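Setting Up and Maintaining the Forward Camera on the Wolto Lane-Keeping Vehicle

Staltthorpe Vehicle Automation Unit
Operator guidance, June revision

Scope

This page covers mounting, alignment, the road check and routine care of the forward camera on the Wolto automated test vehicle. It applies to vehicles fitted with the Kaushik windshield bracket. Vehicles with the older roof mount are covered in a separate sheet held at the depot.

Only operators who have completed the in-vehicle induction may carry out the road check. The workshop steps may be done by any member of the unit.

Before you begin

Park on level ground with the wheels straight. Set all four tires to the pressure on the door label and remove loose equipment from the trunk. The vehicle should carry the same load it will carry on the road, including the driver and the operator.

You will need:
The bracket key
A lint-free cloth and unscented glass cleaner
The alignment board and its stand
A tape measure marked in millimeters
The vehicle log

Cleaning the glass

Clean the inside of the windshield first. A film builds up there over time and is hard to see from the driver's seat, particularly in flat light. Work from top to bottom and let the glass dry fully before touching the bracket. Clean the outside last and check the wiper blades for grit.

Mounting the camera

1. Switch off the lane-keeping computer at the rear panel. Do not rely on the ignition.
2. Seat the camera in the bracket until both tabs click.
3. Set the lens 34 mm from the glass, measured along the center of the lens.
4. Tighten the two side screws evenly. Stop when the housing no longer moves under light finger pressure.
5. Route the cable along the headliner, clear of the mirror stem and the airbag cover.
6. Switch the computer on and wait for the status light to hold steady.

Aligning the camera

Place the alignment board directly ahead of the vehicle, 818 cm from the front bumper. Measure from both corners of the bumper so that the board is square to the car. Open the alignment screen and start a capture. The computer takes 71 images and reports pitch, yaw and roll.

If any of the three values is shown in amber, loosen the side screws by a quarter turn, correct the housing and repeat the capture. Do not correct an amber value in software. A housing that will not settle usually has a worn tab and should be replaced.

Record the final values in the log before the vehicle leaves the workshop.

The road check

Choose a two-lane road with painted edge lines on both sides and a dashed center line. Light traffic and a long sight line are preferred. The driver keeps full manual control throughout, and the operator reviews the camera output with the lane overlay switched off.

Three points are to be confirmed. The edge lines must be traceable well ahead of the vehicle. The center dashes must be distinguishable beyond the nearest one. Any windshield reflection that falls over the travel lane or an edge line must be noted in the log, together with the time of day, and the check repeated with the sun in a different position. Glare over fields or buildings may be noted at the operator's discretion. 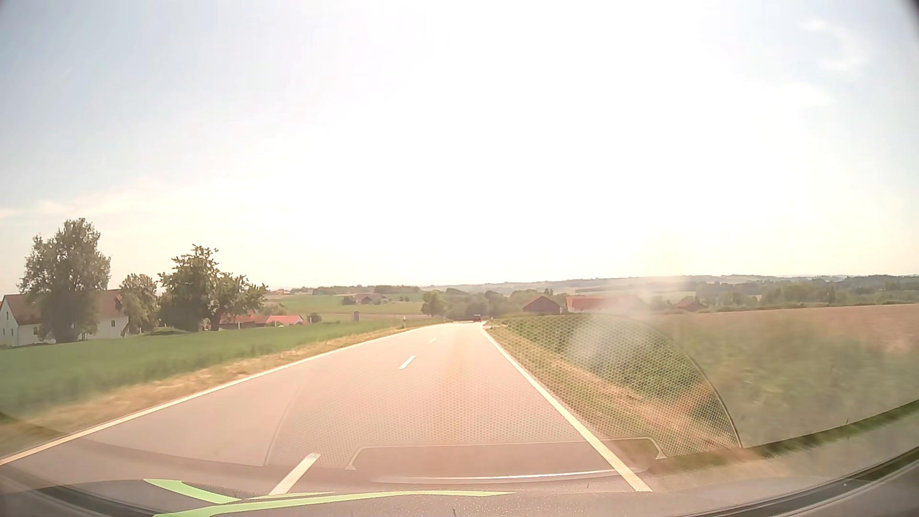 A reader at the Vellavier depot reports that a matte black cloth laid over the top of the dashboard cut their logged reflections considerably, and asks whether it may be left in place during automated runs. It may, provided that it is clipped at both ends, does not cover the defroster vents and was also in place during the road check. A loose cloth is not permitted.

Routine care

Wipe the inside of the glass before each day's driving. Check the side screws every Friday. Repeat the full alignment every 1,000 miles, and also after any windshield replacement, suspension work or tire change.

If lane-keeping drops out more than once on the same drive, end the automated run and return under manual control. Inspect the bracket before looking at the software. Send the log page and the last alignment report to the Staltthorpe workshop with the vehicle.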